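Projects > Student Reports > Robotics Software

Teaching a Simulated Gripper to Ignore Shadows

19 January 2021
By Ya-wen Mok
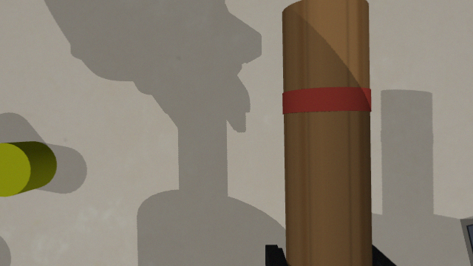

Tanveer Jafri read our first draft and wanted to know why we hadn't simply turned the shadows off in the renderer, given that every simulator has a switch for it and we would have saved ourselves most of a semester. It's a fair thing to ask, and we did try it, back in October. The segmentation network got wonderfully good at clean pictures and then fell apart as soon as we lit things from one side again, so the shadows stayed on for everything that follows.

Our project is called Olvera, and it is the perception half of a pick-and-place program that Emiliano Paredes and I have been building together (he wrote the planner, I wrote the part that looks at things). The camera view goes in, a mask for each cylinder comes out, and from the mask we estimate the axis and width that the planner needs before it can choose a grasp. The brown cylinder with the red band was our favorite test object, and also our biggest headache! The band split the mask in two in many of the early runs, so the planner was handed two short cylinders where there was one tall one. Emiliano's code would then very politely plan a grasp for each of them.

The second trouble was the shadows on the background. A standing cylinder throws a shadow with straight, parallel sides and a rounded top, and to a network that has mostly learned outlines, that is a pretty convincing cylinder. The arm's own shadow was less of a problem than we feared – it is such a lumpy shape that the network rarely took it for anything.

We rendered 2838 training views with the light direction changed each time, and kept 200 more for testing. On the first full test, 157 of the 200 came back with the right number of objects. Most of the misses were shadow cylinders, and the rest were split bands. Eckhard Kettler suggested a merging step that joins two masks when their side edges line up, and it took care of nearly all the split bands in one afternoon, which was a lovely afternoon. For the shadows we added a small penalty during training whenever a mask landed on the background plane. We're still tuning that one, and if the weight is too high it starts nibbling at real objects too.

Next we want to rerun the same 200 views with the merge step and the penalty both switched on, and Emiliano would like the planner to wait for 20 matching masks in a row before it commits to a grasp. I think that's too many – we'll try it his way first.

This site uses cookies to remember your settings. Accept | Manage preferences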